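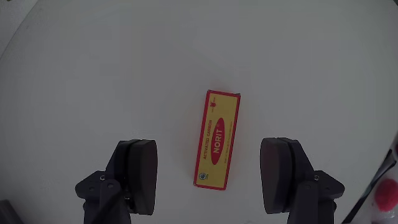 Ticket: Small boxes not reaching the bin, packing table, Kuvberg site
Opened by: Anju Grewal
Date: June 23, 2023
Status: Open, waiting on Juntunen

Problem
Since the May changeover the arm does the small cartons and the two of us on the table do labels and checks. Narrow boxes like the Norit ones get missed or come up crooked. The arm then stops and someone has to leave the label station to clear it. I logged over 200 picks on the morning shift. Most of the stops were on narrow boxes lying at an angle.

Tried so far
1. Restarted Milow and reloaded the carton list. No change.
2. Wiped the finger pads. No change.
3. Lowered the approach speed. Fewer stops, but the line falls behind and we end up packing by hand at the end of the shift.

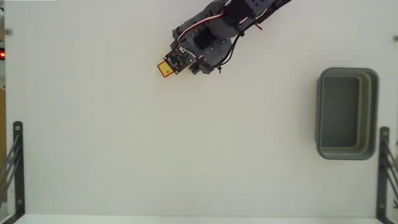

With the slower speed we also lose the 5 minutes we used to have for the handover sheet. Dirkotora support asked for the error log and I sent it this morning.

Requests
- Juntunen to check the angle setting for narrow cartons.
- Clear stops to be assigned to one person per shift, in writing. Right now it goes to whoever is closest.

Please don't close this until both shifts have run it.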